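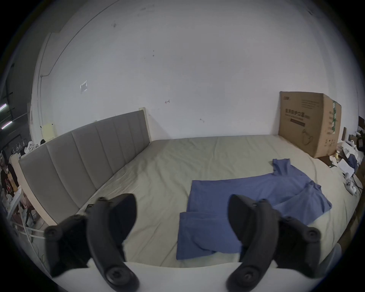 Unnur Ingvarsson had slept on the same sagging mattress through three moves, and she told the Purwood Courier that dropping it off at the new recycling depot felt like a small holiday. "I half expected a fee and a form," she said. "They waved me in, and I was home before lunch!"

Plenty of her neighbors feel the same way. The Nigam Street depot opened in June, and as of 23/08/2020 it has taken in 2144 mattresses, well ahead of what the town had planned for its first summer. Before that, old beds went straight to the landfill on the Zonasska road, where they took up a huge amount of room and jammed the machinery.

At the depot, crews slit the covers, pull out the foam and bundle the steel springs for scrap. The foam gets a second life as carpet padding, and clean cotton goes to a shop that makes moving blankets. On the busiest morning so far, 118 beds came through the gate!

Depot manager Ívar Egilsson is hoping for 4000 by the end of the year, and at this pace he may well get there. Crib mattresses are welcome too, and so are box springs. Sheets and pillows should stay at home. Drop-off is free for residents with proof of address, up to 3 pieces per visit, and the gate on the north side is the one to use while the main entrance is being paved.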